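Notes on Keeping a Household Recipe Archive

In April I completed the transfer of my family's recipe cards to a single indexed collection. The cards came from three households, in Grevach, Tejada and Sosau, and they number 418 in all. Readers of this blog have asked how the work was organized, and the present entry sets out the method.

The first task was to separate recipes from everything else. My aunts kept shopping lists, bus times and letters in the same tins, and a good many cards carried a recipe on one side and an account of a neighbor's wedding on the other. Such cards were copied twice and filed under both headings.

Spelling was left as written. Where a measure was unclear - "a cup" in Sosau meant the blue coffee cup, which broke before I was born - the original wording stands, and a suggested amount follows in brackets.

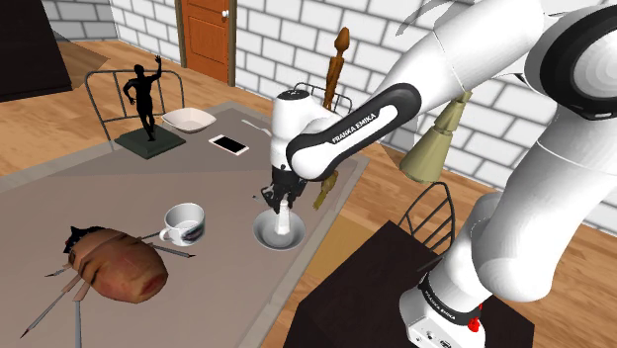 Should duplicate recipes be kept?

Duplicates should be kept whenever they differ in any amount, step or name. The collection holds 3 versions of the same plum dumplings, and the Tejada version calls for twice the butter.

Each card received a number, a place of origin and, where known, the name of the cook. Emiliano Cabello, my cousin by marriage, read the Tejada cards aloud to me over several evenings, as the handwriting was familiar to him and entirely closed to me. His corrections are marked with his initials.

The cards themselves are stored upright in four Grumthorpe boxes, with plain paper between the oldest ones. Tape has been left in place, even where it has yellowed. Stained cards go at the back of each section.

A printed index will go to each branch of the family. The soups remain to be checked against my grandmother's notebook, and that section should be treated as a draft for now.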